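Product Review: Edotari Brick-Pattern Surface Covering
Monday, May 10, 2021

The Facilities Office of the Mamance Training Center has completed its review of the Edotari brick-pattern covering in red. The product was purchased in November to replace painted surfaces in the ground floor workrooms, where scuffing had become a regular maintenance concern. The review was conducted by Nadiia Kravchuk and Valentin Lefèvre.

The covering is supplied in rolls. The center ordered 200 feet, which was sufficient for both workrooms with a small remainder held in storage. Installation required two working days. The adhesive backing allows a strip to be lifted and repositioned during the first few minutes, after which it holds firmly. Staff should note that the pattern must be matched at every seam. The printed guide marks on the reverse side are faint, and one strip in the east workroom had to be discarded as a result.
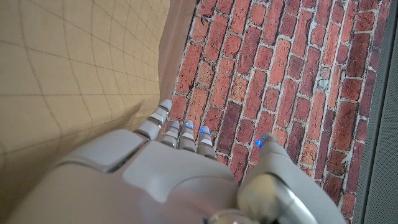 The red of the brick pattern is strong and remains readable from across a room. Some staff members considered it too dark for the east workroom, which receives little daylight, and the office would advise ordering a sample before purchasing for a similar space. Where the covering meets tan material, the contrast is clear and a narrow wood-toned strip marks the join.

Routine cleaning is carried out with a damp cloth and mild soap. Pencil and most marker stains were removed without difficulty. Packing tape should not be applied to the surface, as it lifted a small area of the print near the west door. The supplier replaced the affected length at no charge, although the request took two weeks to process.

The office also examined a comparable covering from Toseck. It is thicker and easier to align, but was not available in red at the time of ordering.

The Edotari covering is approved for continued use in workrooms. It is not recommended for corridors or other areas where carts pass close to the walls. Requests for remaining stock should be addressed to Halyna Zakharchenko.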